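4 示教数据的采集

前一节给出的策略结构对数据来源没有要求，这话在公式里成立，到了工作台边上就得打些折扣。本节说明 Arance 任务集中写字部分的示教是怎样录下来的，用了哪两种示教方式，丢掉了哪些，留下的又带着什么毛病。训练超参数放在附录，此处不谈。

4.1 为什么选写字

双臂操作的文献偏爱叠衣服、开瓶盖和插接头。写字在其中显得不太体面：它没有实用价值，人类早就会了，而且失败之后的证据清清楚楚留在板上，审稿人不必播放视频就能看到。我们选它，恰恰看中最后一点。抓取任务只有成与不成，中间过程往往要靠标注者的良心去判断；写字把末端轨迹原样画了出来，哪一笔抖了，哪一笔离板，哪几个字母挤在一处，事后都可以对着笔迹查。

写字还有一个不那么显眼的难处。笔尖与板面的接触要在整个单词的长度内保持住，而接触力既不能由视觉直接读出，也没有在我们的观测里单独给出。压得太轻，笔画断掉；压得太重，白板会往后退，退了之后笔又变轻，策略于是学到一种与白板互相谦让的行为。早期版本的策略在这方面表现得十分有教养，一个字母也没有写完整。

因此任务设计为双臂协作：一侧夹爪负责靠住白板，另一侧夹爪持笔。前者看似闲差，实际上决定了后者能不能写直。我们在数据里反复见到的情形是，操作者全神贯注地写字，扶板的那只手慢慢松了劲，等到发现时，后半个单词已经写在一块朝向不同的板上。

4.2 平台与任务设定

采集平台沿用 Perier 双臂工作站，两条从动臂分别安装在桌面近侧的左右两端，白板放在桌面远侧。白板不做固定，每次采集前由操作者手工摆放，允许有小幅平移与倾斜。曾有人建议用夹具把板子锁死，实验的确会好看许多，只是那样一来扶板的手臂就没有工作了，论文标题里的“双臂”二字也得跟着让位。

遥操作软件为 Orden，负责主从映射、数据同步与录制。主动臂与从动臂的关节一一对应，操作者握住主动臂末端，从动臂跟随。手动示教时 Orden 退居录制员，只记录从动臂自身的关节读数。策略侧采用 Makori，即第 3 节所述的动作分块模型。三者之间通过同一套时间戳对齐，对齐失败的片段直接作废，不做插值补救。我们试过插值，插出来的笔画流畅优美，唯一的缺点是从未有任何手臂那样动过。

每条示教从双臂离开待机位开始，到持笔侧离开板面为止。取笔和摘笔帽不计入评测，由操作者在录制之前完成。目标单词以文本形式显示在操作者面前的屏幕上，大小写照写，字体不限。“字体不限”四个字后来给我们添了不少麻烦，见 4.5 小节。 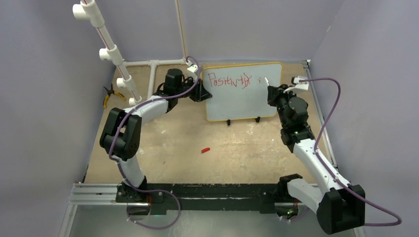
图 3　Arance 写字任务的工作台。左臂夹爪位于白板左侧边框处，右臂夹爪持白色细杆笔斜抵板面，板上红色字迹为“Positivity”。

图 3 中的字迹可以看作这类数据的一个样本。首字母 P 写得很大，紧靠左边框，末尾几个字母则相互挤压、重叠。单词右侧隔开一段空白，还有一个很淡的红色小记号，可能是另一个字母的起头；在标注中，此类痕迹一律记为“未完成笔画”，不参与字符级评分。板面本身也略有倾斜，右端高于左端，落在任务设定允许的范围内。

首字母大而末尾拥挤，在人写的板书里同样常见，任何在黑板上写过标题的人都应当抱有同情。对策略来说，问题要具体一些：动作分块的长度有限，模型在写第一个字母时看不到后面还有多少字母要安置。Makori 输入中虽然含有目标单词的文本编码，但从注意力权重看，它对单词长度的兴趣不大。我们将其视为一种性格，也视为一项待办。

4.3 两种示教方式

采集使用 2 种示教方式。第一种是手动示教，即关闭从动臂的位置保持，由操作者直接握住手臂拖动。第二种是遥操作示教，由操作者在主动臂一侧完成动作，从动臂跟随。两种方式在文献中各有拥护者，且彼此很少引用。

手动示教的长处在于力感真实。操作者的手就在从动臂上，笔压到板上时能直接感觉到，不必经由主从链路转述。它的短处也来自同一件事：操作者的手就在从动臂上，当然也就在相机里。用这样的图像训练出的策略，部署时会发现画面里少了一双手，于是产生某种可以理解的迟疑。遮挡掩膜能缓解一部分，代价是笔尖附近的像素也常被一并遮去，而那几乎是整幅图像里唯一值得看的地方。

另一个困难是双臂同时拖动。一个人两只手各管一条臂，拖动时要克服关节摩擦，还要照顾笔尖的朝向，写到单词中段，姿势大多已经不宜公开展示。我们试过由两人分别拖动左右臂，配合需要口头协商，录下的轨迹在每个字母之间都有一段沉默，长短取决于双方当天的关系。

遥操作示教的画面干净，操作者可以坐着，写的时候也不会把自己的影子投到板上。不足之处是接触力反馈很弱。主动臂没有主动力矩输出，操作者只能靠看从动侧的笔迹深浅来猜笔压，猜错的方向又总是偏重，理由大概是写不出来比写太重更让人难堪。由此产生的从动臂指令位置往往略微陷在板面之内，陷入的深度实际上起到了调节接触力的作用。

这一点值得多说一句。主从控制下，主动臂位置与从动臂实际位置之差，正比于从动臂电机试图施加的力。若以从动臂的实测关节角作为动作标签，这个差值便会丢失，策略学到的是一条贴着板面走的轨迹，执行时笔尖若即若离。以主动臂关节角作为动作标签，差值得以保留，操作者“按得重一点”的意图也就留在了数据里。我们在最初的数据处理脚本中选了前者，理由是它看起来更诚实。机械臂对此的评价见第 5 节的第一组消融。

手动示教中没有主动臂，也就没有这一差值可用。为使两类数据能混合训练，我们对手动示教轨迹做了一次回放：让从动臂按照录得的关节角自行执行，同时重新采集图像。回放解决了操作者入镜的问题，却引来笔压不足的问题，因为拖动时由人手提供的压力在回放时无人提供。我们沿板面法线方向给回放指令加了一个固定偏置，偏置大小由操作者试写后选定。此做法在方法论上没有什么可夸耀的，胜在笔画是连续的。

4.4 采集流程

全部示教由 3 名操作者完成，均接受过主从操作的基本训练，均未受过书法训练。采集前每人先自由练习，直到自认为可以开始为止。“自认为”的标准因人而异，我们没有干预，事后看数据，自信与字迹之间未见明显关联。

单条示教的流程如下。操作者摆放白板，屏幕给出目标单词，双臂回到待机位；按下脚踏开始录制后，扶板侧先行到位，持笔侧随后落笔。写完并离板之后，再次按下脚踏停止。操作者当场给出保留或作废的判断，作废须选填原因。原因栏起初是自由文本，一段时间后我们把它改成了下拉菜单，自由文本中有价值的部分保留在实验记录里，其余部分不适合公开。

白板的擦拭放在录制之外，由人手完成。残留的淡痕会进入下一条示教的初始图像，我们没有刻意清除，部署环境也不会每次都提供一块崭新的白板。桌面上的其他物件同样按平时状态放置，不为录制做布景。早先一版数据的桌面收拾得非常整洁，由此训练出的策略在看见桌上多了一只笔帽时，曾朝笔帽的方向偏移过去，态度颇为关切。当前版本的数据中，笔帽的位置不作规定，这种关切随之减弱。

换笔的规则相对严格。墨水变淡时，操作者会下意识加重笔压，数据中便混入一段与图像无关的压力变化，模型只好把它归因于光照或者命运。因此一旦操作者认为墨色不足，即停止本轮采集，更换之后重新开始。颜色上我们主要用红色，与板面反差足够，又不易同桌面和手臂上的黑色部件混淆，字迹分割可以用很朴素的阈值法完成。笔迹分割用得越朴素，我们在附录里需要道歉的地方就越少。

采集时段没有统一安排。上午录得的数据轨迹较平滑，傍晚的数据速度较快。速度差异在标准化之后仍可辨认，我们保留了这种差异。曾考虑将所有示教按笔画长度重新采样为匀速，试了之后发现转弯处的减速也被抹平，字母 s 从此失去了它的第二个弯。

4.5 筛选与标注

采集共得到 200 条示教，经筛选保留 176 条进入训练。被剔除的部分中，多数由操作者当场作废，其余是在后续检查中发现同步失败或扶板侧中途脱离。脱离的情形又需区分：如果操作者察觉后重新扶住，且笔画没有断开，我们予以保留，视作一次有益的纠错；如果脱离之后仍坚持写完，不论写得多好都剔除。后一类里有全部数据中最工整的一条，删除时大家都有些不舍。

关于纠错片段，文献中的意见并不统一。有的做法将其全部切去，只留下顺利完成的部分，策略因而只见过顺境。我们倾向于保留，前提是纠错的起因在图像里看得见。若操作者仅仅因为犹豫而停笔，画面中没有任何可供模型解释的线索，保留下来只会教会它犹豫。Makori 在这方面是个好学生。某一版策略习惯在写完首字母之后停顿片刻，我们为此检查了通信延迟、推理耗时和电机温度保护，最后在示教数据里找到了答案：有一位操作者每次写完首字母都要停下来看一看，显然对它很满意。

标注分为三个层次。最粗的一层是单词是否可辨，由未参与采集的标注者在不知道目标单词的情况下读出，读对即为可辨。中间一层是字符级对齐，标出每个字母在板上的范围；对于末尾拥挤重叠的字母，允许范围相交，允许标注者在难以分辨处留空。最细的一层是笔画与接触状态，由指令位置与实测位置之差结合笔迹图像半自动给出，再经人工修正。

字符级标注的工作量比预想中大得多，原因回到前文所说的“字体不限”。三位操作者各写各的字母 t，有的先横后竖，有的先竖后横，还有的在写完整个单词之后才回来补那一横，顺便补上 i 的点。对人来说这些写法没有区别，对动作分块模型来说它们是互相矛盾的示范：同样的图像，同样的目标，下一步一个向右，一个向上。以均方误差训练的基线在这里给出了均值，即向右上方划出一条斜线，既不是横也不是竖，在几何上倒很公正。

使用带隐变量的模型后，多种写法可以分别被表示，但推理时仍可能在同一个单词内部换人。典型现象是前半个单词先横后竖，后半个单词改为最后补横，并且忘了补。我们没有强制统一笔顺。强制统一能够提高分数，也会使示教任务变成一项书写规范培训，从而偏离本文想要考察的内容，即普通操作者随手给出的示教到底能用到什么程度。作为折中，每条数据附带操作者编号，训练时以一定概率遮去，推理时可以指定，也可以不指定。指定编号后的笔迹与该操作者本人相像，包括不希望相像的部分。

4.6 示教方式对数据本身的影响

在比较策略之前，有必要先比较两类数据。手动示教的轨迹在关节空间中较为分散，同一个字母可以由差别很大的臂形写出，因为拖动者更在意自己的站姿，而不在意肘部落在哪里。遥操作的轨迹集中得多，主动臂的结构限制了操作者的选择，大家不得不用相近的臂形。对数据量不大的模型来说，集中通常是好事；对想要声称泛化能力的作者来说，集中就需要谨慎措辞。

笔迹方面，手动示教的笔画粗细更均匀，遥操作的字母间距更均匀。我们的解释是，前者得益于力感，后者得益于视角：遥操作时操作者离板较远，看得见整个单词还剩多少地方。这一解释听来合理，目前没有更强的证据，只能请读者按合理的程度采信。即便如此，遥操作数据中仍有相当一部分单词越写越挤。看得见剩余空间与愿意为之做打算，中间还隔着一段距离。

扶板侧的差异更值得注意。手动示教由于一只手要顾笔，扶板侧常在到位后就基本不动，夹爪停在边框附近，全靠关节摩擦和位置保持。遥操作时两只手都搭在主动臂上，扶板侧会随笔的移动做出细小补偿，操作者自己往往没有意识到。去掉这些补偿，即把遥操作数据中的扶板侧动作冻结在到位后的第一个值，再重新训练，得到的策略起笔正常，越往单词末尾越容易断笔。细小补偿的幅度接近传感器噪声，按常规做法本应在预处理时滤掉。我们原先的预处理也确实将它滤掉了，此后有一段时间都在怀疑笔的质量。

由此得出一项操作上的规定：扶板侧轨迹不做低通滤波，持笔侧只在离板阶段滤波。规定写进了 Orden 的导出配置，默认开启。关闭它需要手动确认，确认框上的文字由当初怀疑笔的那位作者撰写。

混合两类数据时，我们没有按条数加权，而是按接触时长加权。手动示教平均更慢，若按条数混合，模型见到的慢速样本会占去大半，推理时的书写速度随之下降，扶板侧需要坚持更久，失败机会也更多。按接触时长加权之后，两类数据在梯度中的份量大致相当。更细致的混合策略也许会更好，第 5 节给出了几种简单方案的比较，其中最复杂的那一种没有赢。

有一项局限需要在此交代。全部示教均在同一张工作台上完成，白板的大小与颜色不变，变化的只是摆放位置和单词。换用另一块白板时，扶板侧首先失准，持笔侧则照常书写，看不出受了影响，直到板子倒下为止。倒下之后它通常还会把最后一个字母写完。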